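4. Building and tuning the door task

4.1 Where the arm lives

I should say first that this was never a lab project. The arm is bolted to a bench in the Holunley shared workshop, between the pillar drill and the rack where people leave half-glued chairs, and most of what follows was done in the evenings once the dust extractor had gone quiet. I bought the arm second-hand, rebuilt two of its joints, and printed the gripper mounts three times over before they stopped cracking (the third lot are thicker and very ugly, but they hold!). Octavio Bedoya did nearly all the wiring, and the reason the emergency stop works properly is that he refused to go home one night until it did.

Doors were Jaruwan Chuensuk's idea. I'd wanted to do drawers, which slide in a straight line and forgive you a lot. A door swings, so the hand has to follow an arc, and if your guess at the hinge position is a little out the whole arm starts fighting the thing it is holding. We found that out on a real cupboard door in January, and the mark is still on the bench.

4.2 Going to simulation

After the cupboard we moved the early training into simulation. Siu-ming Mak had already modelled our arm for an older project he called Stotow, so we borrowed his files, corrected the finger lengths and put the virtual camera close to the wrist, looking out past the fingers. I was keen on that viewpoint because it's cheap to copy on the bench - one small camera, one bracket, no calibration board propped against the wall. The price is that up close you see an awful lot of door and not much of anything else. 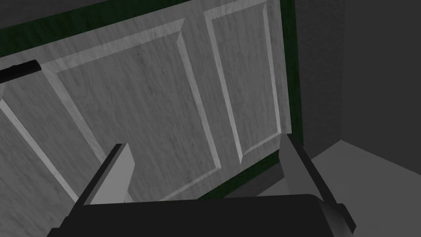 We trained on 70 door models, varying the panelling, the colours, the handle shape and the side the hinges were on. Each policy then got 1000 attempts on 8 doors it hadn't met in training. An attempt counted as a success if the door ended up open far enough for the arm to pass through, and as a failure if the fingers lost the handle or the joint torques went over the limit Octavio had set for the real motors. I'd have picked a softer limit, but he was the one who'd be replacing the gearboxes.

The most common failure in the early runs was a dull one. The arm would drift in towards the middle of the door, lose the handle from view and then push at whatever was in front of it. Chia-jung Chiu suggested giving the policy a short memory of its last few camera views, so it could still act on a handle it had seen a moment before. That helped more than any of the cleverer things I'd tried, and I'd tried plenty by then - including a reward for keeping the handle centred, which taught the arm to stare at it lovingly and do nothing else.

4.3 Back to the bench

For the real trials we hung a door in a free-standing frame, screwed to a sheet of ply so it couldn't walk across the floor. We kept the speed low and had one person on the stop button throughout. It took us 7 evenings, two of them lost to a loose connector at the wrist. The settings we carried over from simulation were left alone apart from the grip force, which had to come up a bit once we'd stuck rubber on the fingertips. Results for the two stages are reported separately in Section 5.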